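Refill Stations Deserve a Place in Town Budgets

The council of Kolinis will decide in April whether to keep the refill counter at the Bondard market hall. It should do so. The counter costs the town 3623 a year, less than the upkeep of a single parking row, and it served 137 households in its first season.

Opponents argue that residents can buy soap and detergent anywhere. That is correct, and it leaves out the matter of waste collection, which the same residents pay for through their fees. A town that funds disposal may reasonably fund prevention.

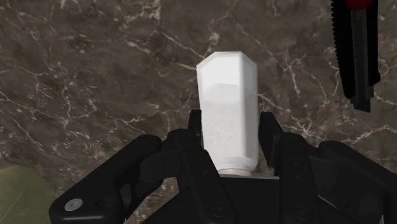 Container rules remain the weak point of the present scheme. The counter accepts only its own round jars, and many people leave with nothing. A tall, narrow white bottle with flat sides should be as welcome at the tap as any jar, provided it is clean and labeled. The council should amend the rule before it votes on funding, and should publish the counter's accounts in full.

Přemysl Polák
23/12/2025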